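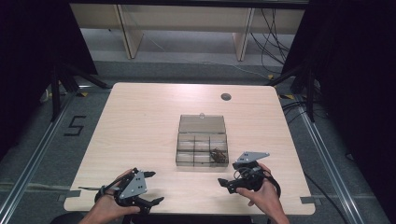 Best way to sort small cords and wire in a six-compartment box?

Posted by Ebony Bright

I bought a clear gray plastic organizer with a hinged lid, six compartments, two rows of three. I want to use it for the short cords, twist ties and bits of craft wire that end up in my desk drawer. So far I have put one little bundle of dark brown cord in a front compartment and stopped, as I can't decide how to divide up the rest. By type or by length? Also, everything I coil springs open again as soon as I let go of it. The box has to fit in a drawer when closed.

Coralie Doolan
By type. I tried length first and gave up by Thursday. Mine goes wire, twine, twist ties, elastic, charging cords, and one space left over for whatever doesn't match. Put the stuff you use most in the front row so you aren't reaching past the open lid.
For coiling, wrap the cord around two fingers, slide it off, and wind the last inch or so around the middle. Tuck the end under. Anything over 30 inches is too bulky for a compartment that size and I hang those on a hook.
Check that the lid shuts flat before you fill all six. Wire pushes up more than you would think.

tamihana14
just throw it all in a jar

Jamen
Agree with sorting by type. If the coils won't hold, use small rubber bands, but replace them every year or they get sticky. A bag of 200 lasts a long time. I would also put a strip of masking tape on the front edge of each compartment and write on that.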